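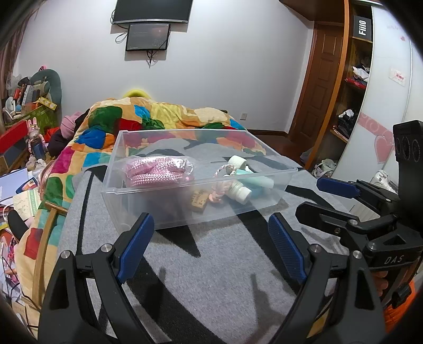

Unit 9. Packing Density and Storage Volume

9.1 Terms

Gross volume is the volume enclosed by the outer faces of a container. Net volume is the space available inside the walls, up to the closed lid. Packed volume is the sum of the volumes of the items themselves, each taken as a solid with its own wrapping included.

Packing density is packed volume divided by net volume. It has no unit and always lies between 0 and 1. The remainder of the net volume is called void.

9.2 Item classes

Class A: rigid items with flat faces (blocks, cartons, books). These stack with little void.

Class B: rigid items with curved faces (bottles, jars, tubes). Void appears between neighbors even when they touch.

Class C: flexible items (rope, cable, cloth). The volume depends on how the item is coiled or folded. A coil has an open center, and that center counts as void unless something is placed in it.

A clear plastic box holding bundled rope and a small bottle with a ridged cap is a mixed load of classes B and C. Mixed loads are computed item by item and then summed.

9.3 Worked problem

A box has a net volume of 2065 cubic centimeters. The items placed in it have a packed volume of 579 cubic centimeters.

Density = 579 / 2065 = 0.28
Void = 2065 − 579 = 1486 cubic centimeters

An additional class A block of 150 cubic centimeters is added. The new packed volume is 729 cubic centimeters and the new density is 0.35. The result says nothing about whether the block will fit. Fit depends on the largest single void — total void is only an upper limit.

9.4 Measuring irregular items

Use the displacement method for items that tolerate water. Fill the graduated vessel to a marked line, submerge the item fully, and record the rise. Absorbent items go in a sealed thin bag with the air pressed out.

For rope, multiply the cross-sectional area by the length. Braided rope contains air between strands, so the figure obtained this way exceeds the displacement figure. State which method was used.

9.5 Exercises for Sunday

1. Compute the void in the Onholm crate from the data sheet.
2. Repeat for the Lallwood crate, with all class C items coiled.
3. Explain why the two densities differ although the load is the same.

Give densities to two decimal places. Show units on every line except the density itself.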